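Moving the living room to the Duvow player

2nd December

The old streaming box finally lost its support for the app we use most, so I bought a Duvow and spent two evenings setting it up.

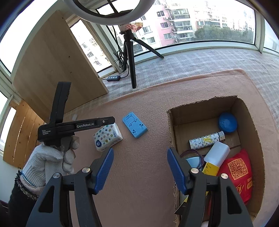
Setup took longer than it should. The player found the 5 GHz network at once but would not keep an address until I reserved one for it on the router. After that it pulled down two updates and restarted after each. The account step wants a code typed in on a phone or laptop, and the code runs out quickly. Have the laptop open first.

Video output defaults to 4K at 60 Hz with HDR forced on for everything, menus included. On my TV this makes standard video look gray. The fix is under Display, Advanced, Match Content. Turn on both range and frame rate. The screen goes black for a moment whenever the rate changes. I can live with that, my wife less so.

Audio was the harder part. The receiver is an old De Smet without eARC, so it takes Dolby Digital over optical and nothing newer. Left on Auto, the Duvow sent stereo. Setting it to Dolby Digital by hand gave me 5.1 in every app except Closia, where speech ran late. I measured the gap with a test clip and got 169 ms. The receiver can only add delay to the sound, so it is no help here. Fouad Ramadan wrote in to suggest turning off the TV's motion processing, and that brought it down to 58 ms. I still notice it on close-ups.

Local files play over SMB from the server in the hall closet. The library is almost 800 items and the first scan finished before dinner did. Subtitles in SRT format load fine, but image-based ones from discs are ignored without any message.

The remote has no backlight and its volume keys work by infrared only, so it needs a clear line to the receiver. I have moved a plant.

Next job is the bedroom TV, which still has a Dretach stick from 3 years ago. It drops Wi-Fi when the microwave runs, so I may try it on a wired adapter before I replace it.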